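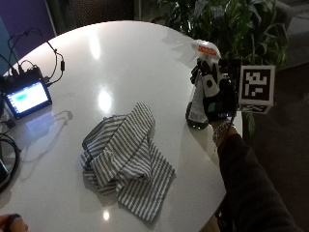
Poste de saisie, gant capteur droit sur le pulvérisateur, torchon rayé au centre.

Forum > Projets étudiants > Apprentissage par démonstration
Sujet : Dérive de pose au poignet, tâche « pulvériser et essuyer »

h_achari
Message du 2023-12-27

Bonjour à tous. On bloque sur le lot 3 du projet Zostham. La pose du poignet dérive en fin d'essai, au moment où la main passe du pulvérisateur au torchon. Erreur de translation résiduelle de 26 mm sur les plus mauvais essais, calibration refaite deux fois. Les fichiers sont dans le dépôt, dossier trurnden/lot3. 322 essais au total, gant et pince confondus.

Si quelqu'un a déjà traité le recalage gant / caméra fixe sur une surface brillante, je prends.

kolmo_b

Regarde d'abord les reflets. Table blanche vernie, plafonniers juste au-dessus : le seuillage adaptatif n'aime pas ça. On a eu le même souci en avril avec le plateau de Sýkora, réglé en baissant l'exposition et en fixant la balance des blancs.

h_achari

Exposition déjà fixée. Les taches lumineuses sont sur le plateau, les marqueurs ne sont pas saturés. J'ai vérifié les histogrammes sur les zones détectées.

tilleul_42

Je ne suis pas d'accord avec kolmo_b. Avec un marqueur carré plan vu presque de face, l'estimation de pose a deux solutions proches et le solveur saute de l'une à l'autre. Ça ressemble à une dérive quand on filtre derrière. Tracez l'orientation brute, sans Kalman.

irfan.usmani

Même question côté pince. La vue embarquée est très grand angle, et si vous avez gardé le modèle sténopé avec distorsion radiale, l'erreur en bord de champ suffit à expliquer l'écart entre les deux flux.
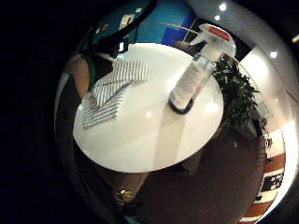 Club Robotique Andale – pôle Manipulation

Vue de la pince, même table. Le pulvérisateur est nettement déformé alors qu'il est debout. Il faut un modèle fisheye (Kannala-Brandt à quatre coefficients chez nous) et masquer la couronne noire avant l'extraction de points.

h_achari

Modèle fisheye en place depuis le lot 2. Par contre le masque, non. Je l'ajoute.

tilleul_42

Ça ne touche pas au gant. Le sujet initial porte sur la caméra fixe.

irfan.usmani

Il porte sur le recalage. Si la référence commune est mauvaise, les deux flux sont faux.

kolmo_b

Pour le gant, pourquoi pas le cube ? Plusieurs faces visibles, donc plus d'ambiguïté plan. C'est plus encombrant, d'accord, et ça charge un peu le dos de la main.

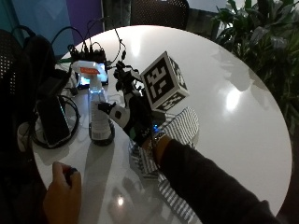 Gant avec cube de marqueurs, main au-dessus du torchon.

h_achari

On a les deux montages dans le lot. Je n'avais pas séparé les résultats. Orientation brute tracée : sauts nets avec les marqueurs plans, quasiment rien avec le cube. Donc tilleul_42 avait raison sur ce point.

kolmo_b

Je maintiens que la table est un mauvais choix. Un plateau mat coûte moins cher qu'une semaine de dépouillement.

tilleul_42

Pour la segmentation du flacon translucide, oui. Pour les marqueurs, ça ne change rien.

irfan.usmani

Deux remarques sur le cube. Il faut calibrer la position relative des faces, ne pas prendre les cotes du modèle 3D : l'impression et le collage introduisent un biais. Et vérifiez la synchro, les câbles du gant passent par un hub et l'horodatage se fait peut-être à la réception.

h_achari

Horodatage à la réception, je confirme. Je mesure la latence et je reposte les courbes ici. En attendant, les essais à marqueurs plans sont exclus de l'entraînement.

kolmo_b

Les exclure tous me paraît excessif. Rejette sur l'erreur de reprojection, garde le reste.

tilleul_42

Non, dans le cas ambigu les deux solutions ont une erreur de reprojection voisine. Le critère ne sépare rien. Contrainte de continuité temporelle, ou exclusion.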